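Flusia audience show returns to Jukville, with fewer surprises than promised
19 September 2021

JUKVILLE -- The performance group Flusia says its new participatory show, Zindumo, will "abolish the audience." On the evidence of the first public preview, the audience is still very much there, sitting in numbered seats and checking the time.

The group has taken the old Tiwari feed store on the east side of Jukville for a run that lasts until December. Tickets are $17. The program notes, which run to several dense pages, say visitors will be "released from the contract of watching" and asked to make the work themselves. In practice, people at the preview were handed a card with an instruction on it and told to carry it out whenever they felt ready.

My card said to hum. The man beside me was told to change seats, but the house was close to full and he had nowhere to go. A woman in the front row was instructed to leave the building and return as someone else. She left. I did not see her come back, as anyone.

Kevin Zapata, who directs the piece, said before the show that discomfort was the point.

"We've been trained since childhood to face front and be quiet," Zapata said. "If people go home annoyed, then something happened to them in that room. I'd take that over polite applause."

It is a handy position for a director to hold, as it leaves no way for the show to fail. A bored visitor proves the theory and so does a delighted one. Asked what a bad night of Zindumo would look like, Zapata thought for a while and said he would know it when he felt it.
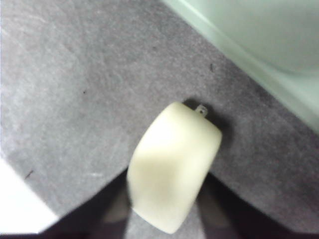

The group's claims for the work go well past the stage. Its press packet says 3,656 people have "passed through" Flusia events, a number that apparently takes in a street parade and anyone who happened to be standing on the sidewalk when it went by. Asked for paid attendance alone, the group gave a figure of 733 across all its productions. That is a respectable total for a small company working outside a big city, and it is hard to see why it needed the help.

There is also the question of how new any of this is. Artists have been pestering ticket holders for more than a century, and plenty of them did it with less paperwork. Visitors to Zindumo must sign a two-page release before they go in, agreeing among other things not to touch the performers, the lights or the curtain, not to stand on chairs and not to "escalate." The same sheet invites them to disrupt the evening in any way they choose.

Zapata said the insurer wrote most of that language. He did not think it undercut the show.

Parts of the preview did work. Near the end the lights went out and the performers, who had been shouting for most of an hour, simply stopped. The room stayed dark and silent long enough for people to start whispering to strangers, and then to laugh, and for a few minutes there was something going on that had not been printed on a card. Then a recorded voice came on to explain what we had just experienced -- at length -- and the mood went with it.

Flusia received a $50 permit from the town for temporary use of the building and says it has no other public money. The company would not say what the production cost or who is paying for it, beyond "friends of the work." Zapata said a list of backers would be put out after the run closes. A similar promise was made about the group's last project, and no list has appeared so far.

The town's building office has cleared the former store for evening use through the end of the run. Parking is on the street, and the side lot is fenced off.

Zindumo opens to the public next week. Latecomers will be admitted, according to the program, "as a matter of principle," though the box office says the doors are locked ten minutes after the start. Refunds are not offered. Visitors who want their money back are welcome to say so during the show, where the request will be treated as part of the performance.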